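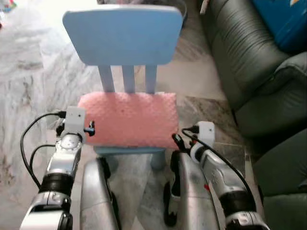 The little blue chair with its bubbly pink cushion

Children's corner, Humstead
Mar 13, 2021

The smallest seat in the house gets a page to itself, and I couldn't be happier! I've loved children's chairs for years, and this light-blue one is such a cheerful thing — a big flat back with softly rounded corners, and three slats underneath with the marble floor peeping through.

The pink foam very nearly fills the seat. I adore all those bumps, and pink on pale blue always makes me think of sugared almonds!

Shanti Kandpal chose the colours for the whole corner, and she has a wonderful eye. The grey and white floor was her idea too — it sets off the blue beautifully.

More from the Trevedholm rooms in November.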